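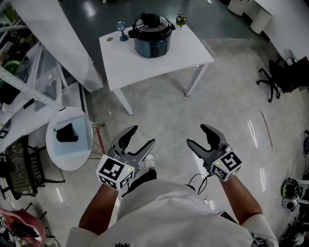 I got to the Humby building early, which never happens, and the woman I'd come to interview was already arguing with a table. "It's too skinny in the legs," she told me before I had my coat off. "Look at it. It looks like it's on tiptoe." She gave it a little shove with her hip to see if it wobbled. (It didn't!)

She furnishes shared rooms for a living — break rooms, common rooms, the odd rental — and Salazar Street is her ninth. She works for a small outfit called Pradunon that has 2 people on the payroll, counting her, and a budget for this room of $3,000. I asked if that was a lot. She laughed for quite a while.

"The floor was here already, thank goodness," she said. "I love a gray floor with a bit of polish on it. Everything white looks crisp on it. Crumbs too, unfortunately."

There is a lot of white. The long table is white, the round side table is white, and so is the perforated rack over on the left. I wondered if she was worried about it feeling like a dentist's office. "That's what the blue is for," she said, and pointed me to the light blue tray on the round table, and then to a little blue glass goblet on the long one. The goblet came from a yard sale in May. She'd like more of them but has never found a match.

Then we got to the pressure cooker, and I have to admit I was the one who kept bringing it up. I have one at home and I'm evangelical about it. Hers has a black domed lid and a dark blue-gray body, and she thinks it's the best-looking thing in the room. "People tell me to hide appliances. Why would I? Beans are the reason anyone's going to come in here." She makes black beans with orange peel and swears by leaving the lid alone for a good long while after the cooking's done. I wrote that down for myself.

And the small yellow-green figurine next to it? "Oh, he stays. Every room gets one silly thing. At the Kidard place it was a duck."

She's less sure about the seating. The black mesh chair is comfortable, she says, but it belongs at a desk, and she wants something softer near the round table where a person could sit with a bowl in their lap. She has her eye on two armchairs and is waiting for the price to drop.

I asked what she'd change first if somebody handed her more money. She didn't even stop to think. "Legs," she said. "Fatter legs on that table."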